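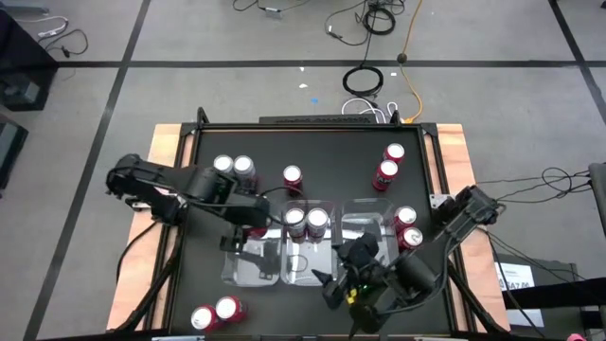

Latas e caixas: como arrumamos as bebidas a partir de julho

Muitos sócios da Gostia perguntaram o que vai mudar na despensa comum, e por isso escrevo esta nota com um pouco mais de cuidado do que é costume no boletim. Peço já desculpa se alguma frase sair torta — o português é a minha terceira língua e ainda a estou a aprender convosco.

Até agora as latas de refrigerante ficavam soltas em cima da mesa ou dentro do cartão em que chegam. O cartão rasga-se, apanha humidade do chão e, passados poucos dias, já não se sabe o que há e o que falta. Em junho gastámos 262 latas, e duas vezes comprámos bebida que já tínhamos no fundo do armário.

A partir de julho usamos caixas de plástico transparente. Experimentámos primeiro as da Binix, que são boas mas têm a tampa muito dura, e depois as da Kettunen, sem tampa, mais baixas e fáceis de lavar. Ficámos com estas. Comprámos 19, e cinco delas são só para as bebidas.

As latas vão em pé, com a argola para cima, encostadas umas às outras. Deitadas rolam quando se puxa a caixa, e uma lata que cai ao chão não deve voltar para o frigorífico sem ser vista com atenção. Se estiver amolgada na borda, ponham-na de lado, na prateleira de baixo.

Cada caixa leva um só tipo de bebida. Eu sei que é tentador juntar duas latas de laranja às vermelhas quando sobra espaço, mas depois a pessoa que procura laranja não a encontra. É melhor deixar uma caixa meio vazia. As caixas vazias ficam também na mesa, ao lado das outras, para quem chega com compras poder enchê-las logo.

Quem traz latas novas põe-nas atrás e passa as antigas para a frente. Antes de as guardar, convém passar um pano húmido nas tampas: o pó do armazém fica agarrado ao metal e vê-se bem no pano. Os panos estão pendurados junto do lava-loiça; os verdes são para as latas, os brancos só para a loiça.

Sobre o custo: as caixas ficaram em cerca de 40 euros, pagos com o dinheiro que sobrou do almoço da primavera. A quota não sobe.

As etiquetas ainda não chegaram. Encomendámos à Citix um rolo que aguenta o frio do frigorífico, mas enquanto não vem usamos fita de papel e caneta — escrevam por favor em letras grandes, e do lado mais curto da caixa, que é o que fica virado para nós na prateleira.

As caixas lavam-se à mão, com água morna. Na máquina ficam baças.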